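Last updated November 17, 2021

The job at Tokarz was on the second floor, over the tile showroom in Lenley. Zuzanna Baran got it because her aunt Genowefa had cleaned kitchens for thirty years and told the man on the phone that her niece had too.

"Have you?" Liam Bellamy asked on the first morning.

"A few," Zuzanna said.

He gave her a headset and a pair of hand grips and sat her in a chair with the arms sawed off. The kitchen was a model on a computer. She was to move the gripper through it, and the program would save every move she made. One good run was a demo. They needed 1,000 demos by the end of the month, and then the program would try it alone.
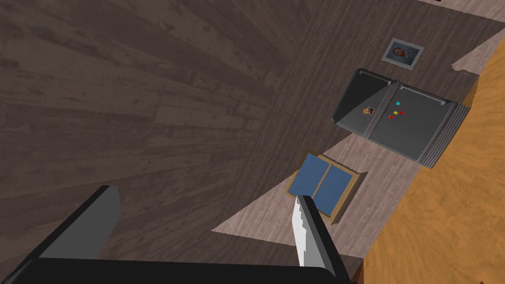

The kitchen, from the wrist.

It made her sick the first day. The wrist view was tilted, so the floor climbed up the left side and the refrigerator lay on a slant in the middle. She kept leaning in her chair to straighten it. Liam put a bucket next to her and didn't say anything about it.

By the second week she had stopped leaning. She had 238 demos and Liam had thrown out a third of them.

"You're hesitating," he said. "Look. You come down to the counter and then you wait."

"I'm thinking."

"It can't see you thinking. It sees you stop. So it learns to stop."

He ran one back for her. She watched the two fingers hang over the marble and do nothing. 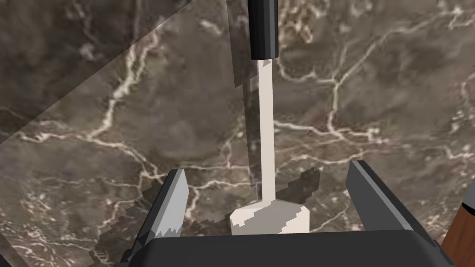 Over the marble.

"That's how my aunt does it," Zuzanna said. "She looks before she touches anything. She broke a lady's lamp once, in Drandden."

"Is she fast?"

"No."

He thought about that and marked the run as bad anyway.

She went to Genowefa's for supper that night. Her aunt's hands had gotten worse in October and she couldn't turn the stove knobs anymore. Zuzanna turned them for her. She caught herself doing it the way she did at work — open wide, come in square, close, wait.

"Why are you moving like that?" Genowefa said.

"Like what?"

"Like the pan is going to bite you."

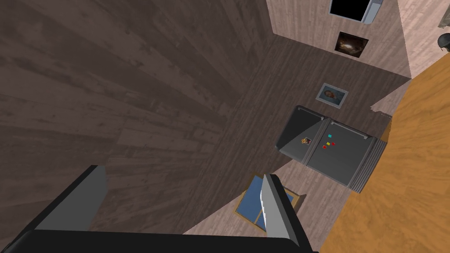

The next morning she asked Liam if she could do a set her own way, with the stops left in. He said Novthorpe was paying for 300 clean ones that week and he didn't care what she did after four o'clock.

So after four she stayed. She let the fingers hang open as long as she wanted. She saved the runs in a folder with her aunt's name on it, and when she had about fifty she asked him to train on those.

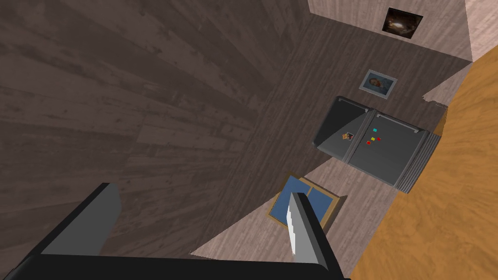 Fingers over the kitchen.

It took all night. When she came in, Liam was already at the screen with his coat on.

"It's slow," he said.

"Did it break anything?"

"Sit down," he said. "It's still going."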